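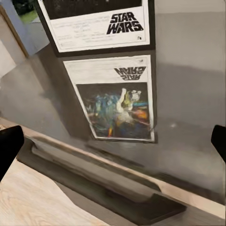

Simulator view, gripper open at the gray stand, Star Wars poster behind

Hi all,

Thanks so much for the patience over the holidays! Answering the budget question from October:

> Do we really need the second Gronddale arm this year, or
> can Flodau get by on simulation alone? 2,452 is a lot for us.

I'd love to say sim alone, but I'd rather we kept the 2,452 in the plan and held 1,000 of it back until the Dalisay quote comes in (they're slow, but always so kind on the phone). Fingers are 100 a pair, and I'd like three pairs. Shiny panels are the sort of job I want to try on the real arm too.

Warmly,
Stevus list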